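Setting up worker threads in Pilia

Okay, you've got Pilia installed and it runs your jobs one after another. Now let's get it running several at once.

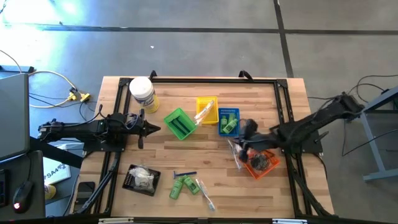 I put off doing this on my own machine for ages, and then a batch of 3,617 log files landed on me on a Monday and I finally read the notes Lamduan Ongart had sent me months before. Most of what follows is hers, with my mistakes added in so you can skip them.

Before you start

You need a processor with at least two cores. Pilia will let you turn on workers with a single core, and it'll look like things are running together, but the system is only switching between them very quickly. For jobs that sit waiting on a disk or the network you'll still see a gain. For heavy number work you won't, and it can even get a bit slower (all that switching costs something).

Close any open jobs too. Pilia reads its worker settings at launch and never looks at them again.

Steps

1. Open the settings file, pilia.conf, in any plain text editor. It lives in the folder you picked during installation.

2. Find the line that says workers = 1 and change it to workers = 2. Yes, even if you have a monster of a machine! Start small and see how it behaves.

3. A few lines down, set queue = shared. With this on, a worker that finishes early grabs the next job in line. The other choice, split, deals the jobs out at the start like a hand of cards, and one worker can end up idle while the other slogs through the big files.

4. Save the file and start Pilia again.

5. Type pilia status. You should get one line per worker, each marked ready. If you only see one, you probably saved a copy of the file somewhere else — I've done it, more than once.

6. Run a small batch you've run before and compare the times.

Note: Don't expect half the time from two workers. Part of every batch, like reading the job list and writing the final report, still happens in one place. My test batch went from over 36 minutes down to a bit more than half that, and I was thrilled.

Caution: Never let two workers write to the same output file. Pilia doesn't lock files for you, so lines from one job can land in the middle of lines from another, and you may not notice until much later. Give each job its own output name and join them at the end with pilia merge.

Going higher

Once two workers run cleanly, go up one at a time and watch your memory. Each worker keeps its own copy of the lookup tables, and if you run out, the system starts swapping to disk and everything crawls. Nantana Sitthichai leaves one core free for the rest of the system, and I've copied her on that ever since my mouse pointer froze halfway through a batch.

If a worker shows stalled for more than a few minutes, type pilia release followed by its number. Its job goes back in the queue and another worker picks it up.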